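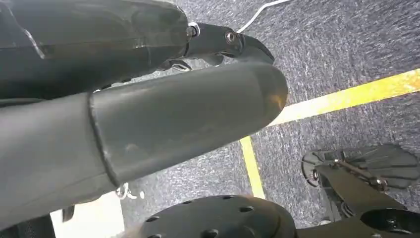
The Morning Wison Counted to 1,706

2 min read

I love a fault you can hear. Wison's was a beep, the cheerful little one from the scanner, and at half past nine it started going off like popcorn.

Savita looked up. "Is it meant to be that quick?"

It was not! The whole job was to lift a card, read it, slide it into its slot and fetch another. We had 200 cards for the entire day. By the time I'd got to the log, Wison had already booked in 1,706.

"Maybe it's just keen," said Savita, and then the arm swung out over the table towards her and we both said something much shorter.
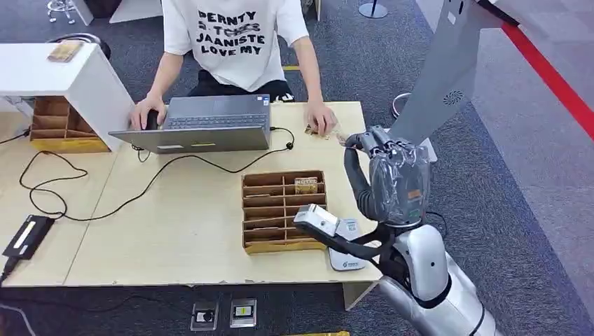

Clonel Short Story Club, Thursday group

She hit the stop. The arm held exactly where it was, bless it, and we stood there grinning like people who have missed a bus and not minded. I do think there's nothing better than a stop button that works first time.

Then came the good part, the hunt. Savita had the laptop and I had the biscuits. We tried the cards, the cable, the lighting. We ran it again at a crawl, her thumb over the button the whole time, and it behaved beautifully for 8 cards.

On the ninth it went off again: beep, beep, beep.

"Stop," I said. "Look where it's pointing." 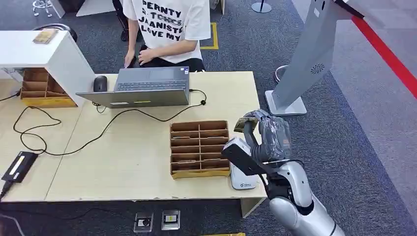

What It Was Reading

The code on the little stand! Every time Wison lowered the scanner, it caught the wrong square, took it for a fresh card, and reached out to where a fresh card ought to be. That was the swing. It thought we were handing it one after another, as fast as it could ask.

Savita turned the stand to face the wall, then wrote a rule so that a repeated code would halt the arm before it moved. I wrote the incident note and used too many exclamation marks. We started again from zero, and the beeps came slow and even, one for each card.

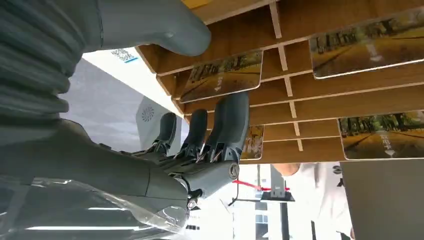 Nouhaila rang at four, having read my note, and wanted to know why the arm had been allowed to reach past the table edge in the first place, code or no code. She was right, of course. Savita was already typing in the new limit before I'd put the phone down.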